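Giving up the second freezer

February 4, 2018

We got rid of the chest freezer last month. It had been in the garage since we moved to Narnus and for most of that time it was full of things I could not have named without digging. I had been meaning to do it for years, and what finally pushed me was the electricity bill.

I borrowed a plug-in meter from the library and left it on the freezer for a fortnight, then did the same with the one in the kitchen. The garage one was using far more than I had assumed, partly through age and partly through a lid seal that had gone hard along the back. A new seal was quoted at 142 pounds fitted. I asked at Clultent, the repair place on the ring road, and they told me plainly that they wouldn't bother on a machine that old.

So we ate it down. It took from the end of October until after New Year. There were 3 bags of broad beans, a great many heels of bread, stock in margarine tubs with no labels, and a lot of fruit from the summer. We pick in June and I always freeze too much. The gooseberries were fine. The strawberries had gone the way frozen strawberries do, so they went into jam, which set badly the first time and better the second, when I added the juice of another lemon and boiled it for longer.

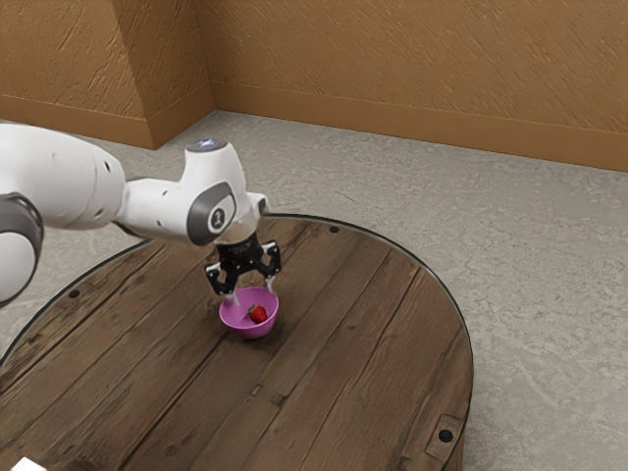

The rule I settled on was that nothing new went in after the first week, even if it was on offer. That was harder than the cooking. I have bought reduced bread for so long that I hardly notice doing it, and twice I got home with a loaf and nowhere to put it. We had a good deal of bread and butter pudding in November.

The council collects large appliances, but there was a wait, so I used Trurnesach. They charge a bit more and they came when they said they would. Two people, a sack barrow, gone in ten minutes. There was a clean rectangle on the garage floor and a dead mouse, quite flat.

I had thought we would miss it at Christmas and we didn't, much. The kitchen freezer has four drawers. One is bread, one is vegetables, one is meat and fish, and the bottom one is whatever is left over. I have started writing the date on things with a wax pencil, and it comes off with a damp cloth.

The space in the garage has already been claimed by the bicycles. I would like shelves there eventually, and I have priced some up, but first the wall needs looking at where the damp comes through behind the water butt. That is a job for when it gets warmer.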